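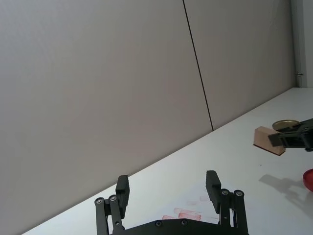

2021-01-07
Tarcísio Dantas

4.2 What happened when we moved the delivery cost

I'll admit I went into this part of the study with a favourite. My hunch was that shoppers leave a checkout when they meet a cost they hadn't planned on, and that the size of the cost matters less than the moment they meet it. Barrientos (the first of our two partner shops, selling garden tools and the odd wheelbarrow) let us test that properly in December, which was brave of them given the time of year!

We recruited 700 shoppers and split them evenly. Half saw the delivery charge on the product page, right under the price. The other half saw it where Barrientos had always put it, on the last screen before payment. Same charge, same wording, same colour of button. I then sat down with 20 people from each group and asked them to talk me through what they remembered, and I could happily have listened to them all day.

Figure 1 gives the order of screens for the two groups. The late group had nine fields to fill in before the charge appeared, and that's where the grumbling started. One shopper told me she felt she'd "done all that typing for a surprise". People in the early group hardly brought up delivery at all unless I asked, and when I did, several of them guessed it was cheaper than it was.

Now, a caution. Humivetti, our second shop, runs its checkout on a single page, so the split doesn't carry over neatly and I've kept its results for Section 4.3. I also can't rule out that December buyers are simply more forgiving, or more rushed, than the ones who turn up in winter looking for a rake. Aso's model of checkout effort would predict the rushed version, while Gakthorpe's would have them giving up sooner, and my interview notes have bits that would please both camps. I've coded the remarks by screen as well as by theme, and the coding sheet is in Appendix B for anyone who'd like to argue with me over it.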